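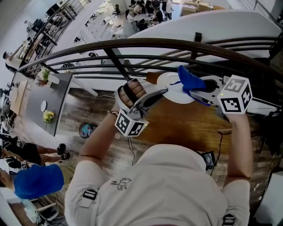

난간이 있는 집에서 살기

메부넘(Mevunham)에 처음 왔을 때 나는 천장이 높은 집을 부러워했다. 내가 자란 아파트는 모든 방의 천장이 같은 높이에 있었고, 옆방에 가려면 문을 두 번 열어야 했다. 그런데 이 도시의 오래된 창고 동네에서는 위층 바닥의 일부가 비어 있는 집이 많다. 위층에 서면 아래층이 보이고, 아래층에서 부르면 위층 사람이 대답한다. 한국에서는 이런 집을 보통 복층이라고 부르지만, 여기 사람들은 그냥 "열린 집"이라고 말한다.

나는 지금 그런 집에서 5년째 살고 있다. 이 글은 열린 집을 칭찬하는 글로 시작되었는데, 쓰는 동안 조금 다른 글이 되었다.

소리는 위로 간다

열린 집에서 가장 먼저 배우는 것은 소리이다. 아래층에서 컵을 씻으면 위층에서 컵의 크기까지 짐작할 수 있다. 낮에는 괜찮다. 밤 열한 시에는 괜찮지 않다. 우리 집 식구들은 첫 겨울에 규칙을 만들었다가 봄에 대부분 잊었고, 지금 남은 규칙은 믹서를 아침 여덟 시 전에 쓰지 않는다는 것 하나이다.

건축가 세라이나 플라트너(Seraina Plattner)는 이 동네의 창고를 집으로 바꾸는 일을 오래 했다. 그가 맡은 단지 크네제비치(Kneževič)에는 모두 144가구가 산다. 나는 그의 사무실에서 커피를 두 잔 마시면서 소리에 대해 물었다.

"손님들은 도면을 볼 때 빛만 봅니다. 빛은 도면에 그릴 수 있으니까요. 저는 그분들에게 계단 밑에 서서 작은 목소리로 전화해 보라고 합니다. 그다음에 마음을 바꾸는 분도 있습니다."

마음을 바꾼 사람은 보통 위층에 유리벽을 세운다. 플라트너 씨는 유리벽을 좋아하지 않는다. 닦는 일이 어렵고, 여름에 공기가 움직이지 않는다고 한다. 그는 두꺼운 커튼과 책장을 권한다. 책이 많은 집은 확실히 조용하다고 했는데, 우리 집에도 책장을 하나 더 놓은 뒤에 나는 그 말을 믿게 되었다.
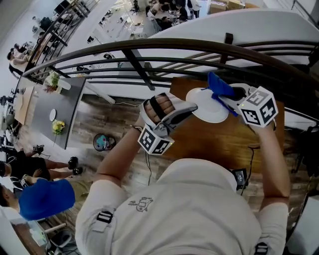
커튼에 대해서는 의견이 나뉜다. 우리 윗집 부부는 두꺼운 양모 커튼을 달았다가 두 달 만에 떼었다. 소리는 줄었지만 생선 냄새가 천에 남았기 때문이다. 냄새도 소리처럼 위로 간다. 고등어를 구운 날에 위층에서 자는 사람은 고등어 꿈을 꾼다. 나는 이 부분을 집을 구할 때 한 번도 생각하지 못했다.

따뜻한 공기도 마찬가지이다. 1월에 아래층에서는 양말을 두 켤레 신고, 위층에서는 창문을 연다. 바바리(Vavari)라는 동네 가게에서 천장용 선풍기를 사서 거꾸로 돌리면 조금 나아진다. 가게 주인은 속도를 제일 낮게 하라고 가르쳐 주었다. 빠르게 하면 종이가 날아다닌다.

손이 쉬는 곳

열린 집의 중심은 거실이 아니고 난간이라고 나는 생각한다. 사람들은 난간 앞에 오면 걸음을 멈춘다. 할 말이 없어도 멈춘다. 손을 올리고, 아래를 보고, 밥이 다 되었는지 묻는다.

목수 알도 마르케티(Aldo Marchetti)는 난간의 높이보다 손이 닿는 면이 중요하다고 말한다. 높이는 법이 정해 주지만 손의 느낌은 법에 없다. 그는 금속 난간을 싫어하지 않는다. 다만 겨울 아침에 차갑다고 했다. 나무 손잡이를 만들 때 그는 플레브우드(Flevwood)라는 작은 제재소의 나무를 쓰고, 기름을 세 번 바른다. 가장 긴 주문은 길이가 216센티미터를 넘는 한 조각이었고, 계단에서 돌릴 수 없어서 창문으로 넣었다고 한다.

"아이가 있는 집은 난간 옆에 의자를 두면 안 됩니다." 마르케티 씨가 이야기 중간에 갑자기 말했다. "화분도 안 됩니다. 화분은 제가 한 번 떨어뜨려 봤습니다."

식탁은 어디에 놓을까

마지막 문제는 식탁이다. 비어 있는 공간 바로 아래에 놓으면 아주 아름답다. 등을 길게 달 수 있고, 낮에는 높은 창의 빛이 내려온다. 그러나 위에서 먼지도 내려온다. 위층에서 이불을 털면 안 되고, 난간에 빨래를 널어도 안 된다. 우리 집은 4명이 사는데, 이 점에 대해서 네 가지 의견이 있다.

결국 우리는 식탁을 벽 쪽으로 한 걸음 옮겼다. 등은 원래 자리에 그대로 있어서 이제 식탁의 반만 밝다. 밝은 쪽에서는 숙제를 하고 어두운 쪽에는 우편물이 쌓인다.

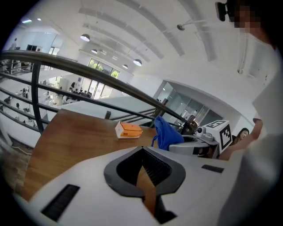

나무 상판 위에 놓인 주황색과 흰색의 작은 상자.

플라트너 씨에게 자신은 어떤 집에 사는지 물었더니, 천장이 낮고 문이 많은 집이라고 대답했다. 남편이 밤에 라디오를 듣는다고 한다. 나는 이사할 계획이 아직 없다. 5월이 되면 위층 창과 아래층 문을 같이 열 수 있고, 그때는 바람이 집 전체를 지나간다. 선풍기는 그 전날쯤에 끈다.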